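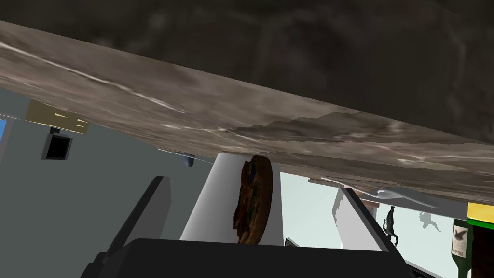 Image: Robles

Print this page | E-mail this page

Workshop tips: sharing a bench with a robot arm

At Flenis, a small repair and finishing shop, the fetching and sorting went over to a robot arm in September. There are 14 people on the floor. None of them were let go, but most of them had to change how they keep their benches. These tips come from Mohit Chaudhary, who runs the day shift.

Keep the space under a worktop clear. An arm reaching in low has a stone top above it and a post or leg beside it, and anything stuck close to that post is hard to get hold of. Store things at least a hand's width out.

Put knobs and hooks on the side people use. Small fixtures under the top are easy to forget when you plan the arm's path.

Stand bottles apart from small items. A glass bottle should have its own spot, well back from where the fingers open.

Give odds and ends a bin. Toys, figures and other loose pieces can go in one bin at the end of each job.

Run new moves in simulation first. Chaudhary's crew tries every new pickup on screen before the real arm does it. It takes roughly 58 minutes to set up a new one. The shop budgeted $3000 for the software and training.

Change the job sheet too. The person who used to carry parts now checks pickups and clears jams. Write that down as part of the job and allow time for it. At first Flenis didn't, and the checking got squeezed into lunch.

Agree on who can stop the arm. At Flenis it is anyone on the floor, and they don't have to ask. Stops go in a notebook by the door with the time and the bench number.

Wipe the finger pads at the end of the shift, with the power off.

This site uses cookies. By continuing to browse you accept our cookie policy.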